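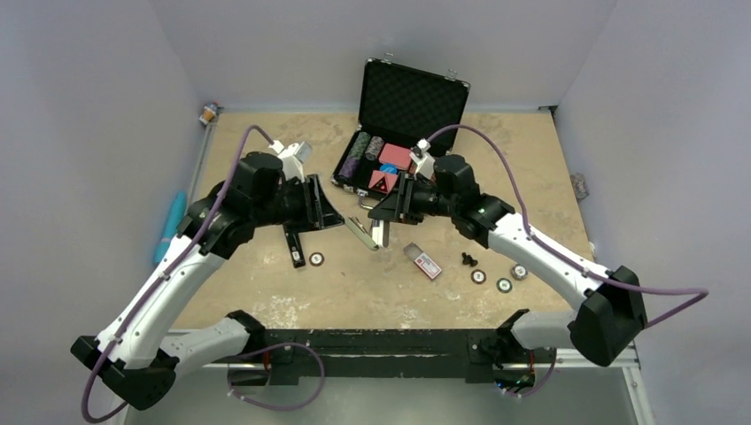

Open black briefcase towards the back of a table, small objects scattered in front.

Wunton Complete Sets
README for the second-hand games listings

What this is

A table of 203 adverts for used board games, card games and boxed gaming sets, copied by hand from shop windows, noticeboards and two local selling pages in and near Wirkimstead. One row per advert. The question behind it was small: when a seller writes "complete", should you believe it?

I started out thinking the answer was no. I still lean that way, but the data is thinner than I'd like and you should read the section on checking before you repeat any figure from it.

Files

listings.csv – the adverts, one per row
checked.csv – the sets we got our hands on
wording.txt – phrases sellers used for completeness, with our grouping
changes.txt – corrections, newest first

The two tables join on listing_id. Early versions joined on title, which was a mistake, as half the country seems to be selling the same word game.

Columns in listings.csv

listing_id: our own number, no meaning beyond that.
title: as the seller wrote it, spelling included.
kind: board, card, dice, tiles, chips or mixed. Menaka Rathnayake did these and I disagree with several. "Mixed" is a dumping ground.
claim: complete, nearly, missing, silent. Taken from the wording only.
price: asking price in pounds. What people paid, we don't know.
container: box, tin, bag, case, none, unclear.
source: window, board, page.
notes: anything odd. Blank for most rows.

How claims were sorted

"Complete", "all there" and "nothing missing" went into complete. "Looks complete", "complete as far as I know" and "complete I think" went into nearly, and I'd defend that. Anybody who has bought a jigsaw knows what "I think" is worth. Ngozi Obi argued that a cautious seller may be the more honest one, and that nearly makes them sound worse. She may well be right. The original wording is kept so you can sort it again.

By our sorting, 105 adverts claim a complete set.

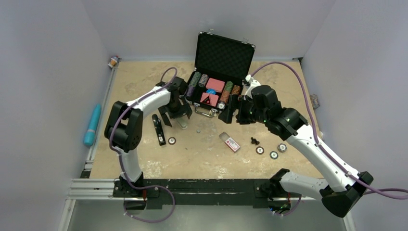
Open black case on a mottled beige tabletop, with chip stacks.

What was checked

We checked 30 of those claims against the contents list in the rules or on the lid. In 24 the claim held up. Before you turn that into a percentage and put it in a headline, consider how the sets were picked. They were the ones cheap enough to buy, close enough to walk to, or owned by someone who let Nilmini Bhuiyan sit in their kitchen and go through the box. A seller who agrees to that is probably not the one hiding a missing rook.

There is a second problem. Plenty of sets have no contents list. Loose chips and dice are the worst for this: a case with a gap in it might have been sold with a gap in it. Where we found no list, the set was left out of checked.csv, and I suspect those are the very sets where claims go wrong most often.

Spare parts were another headache. A set with a borrowed pawn from some other game plays perfectly well. We marked it incomplete. Jeferson Macedo thought this was petty and his objection is recorded in changes.txt at his request.

Things people have said about this data that it doesn't show

That dearer sets are more likely to be complete. There are too few checked rows at the top end to say anything.

That sets kept in a hard case lose fewer pieces than sets in a cardboard box. A shopkeeper in Bason told us this with great confidence. The container column can't support it, and in many rows it was filled in from a blurry phone photo.

That sellers lie. A missing piece and a wrong advert look the same in a table, whatever the seller had in mind. Most people, I'd guess, haven't opened the thing in years.

Known faults

Some adverts were surely copied twice under different titles. Window cards were collected mostly in August, so there is nothing here on the rush before Christmas. Prices such as "a fiver or swap" are entered as 5, with the swap in notes if we remembered. Names and phone numbers were never copied, so please don't ask for them.

Use

Do what you like with it, and keep this file with the tables if you pass them on. Corrections go to Prasanna Sarkar at the Seneviratne reading room, on paper if possible – the shared inbox is not read often. Say which listing_id you mean.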